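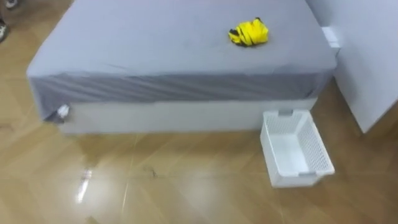
Robots coming to housekeeping at my workplace, what should I expect?

Posted in Working Life by linencart_lady

Hi everyone. I've been reading this board for ages and finally have something to bring to it. I work in housekeeping at a guest residence called Dunmore, mostly longer stays, people in town for work or for the hospital. There are 6 of us on the morning shift. In September the company that runs us, Brasach, is starting a trial of a robot that picks up laundry from the rooms. The way it was explained to us, it goes in after checkout, takes whatever cloths and towels have been left on the bed, puts them in a basket, and then one of us comes in behind it to strip and make the bed.

I'm not against it. My shoulders are not what they were, and there is a lot of bending in this job that I would happily give away! But we were told we'd each be looking after more rooms once it starts, and the meeting moved on pretty fast after that. I'd love to hear from anyone who has worked alongside one of these. Did your day get easier or just different? Is there anything I should ask for before it begins? I like my job and I like the people, and I'd hate to be caught flat-footed.

mopandmuffins

Oh, I could talk about this all day, so get yourself a coffee. We've had a laundry pickup machine at Plolelholm for a good while now (ours is a Jerkance, yours may be different) and my feelings about it have gone up and down like a window shade.

The good part first. It is patient. A bright yellow cloth wadded up on a gray sheet is the easiest thing in the world for it, and it will get that into the basket without any fuss. White towel on white sheet is another story, and for the first weeks we were forever finding washcloths it had gone right past. So you still look. You look at every bed, every time, and that looking takes minutes that somebody upstairs may have already subtracted from your day. Please ask about that! Ask how many minutes a room is supposed to take once the machine is in, and ask who decided it, and whether it gets changed if the machine is having a slow week.

The other thing is where you put the basket. Ours wants it on the floor near the corner of the bed, same corner in every room, and I've caught my foot on it more than once coming in with an armful of pillows. We ended up agreeing among ourselves that whoever opens the room sets the basket down and says so out loud. Wear decent sneakers, too, those shiny wood-look floors are slick after they've been mopped.

As for my back, yes, it is better. The bending for towels went away, and the bed making is the same as ever. Tucking a fitted sheet down tight on a low mattress is still all knees and elbows, and I never heard of any plan to change that. I also miss doing rooms in pairs. We used to chat the whole way down the hall, and now we're more spread out, so we made a point of taking our break together at 10:30, and I'd fight anybody for that break.

One last bit, ask for paid training time. They gave us a sheet of paper at first, and we asked, and then we got a proper morning with it. Good luck, and do come back and tell us how it goes.

gr8_dane_dad

They did this at my brother in law's warehouse. 2,000 bins and they still needed people. Wouldn't lose sleep over it. Get the new room numbers in writing though.

foldedcorners

I'd second getting it in writing, and I'd add one more, which is to find out who gets called when it stops in the middle of a room. At my old place that was us, with no extra pay and a phone number that rang and rang. If you're going to be the one restarting it, that's a skill, and it ought to be in your job description. Keep a little notebook for the first month, too, with the room and what you had to redo. When our supervisor asked how it was going, I had pages to show her, and she changed the room list the following week.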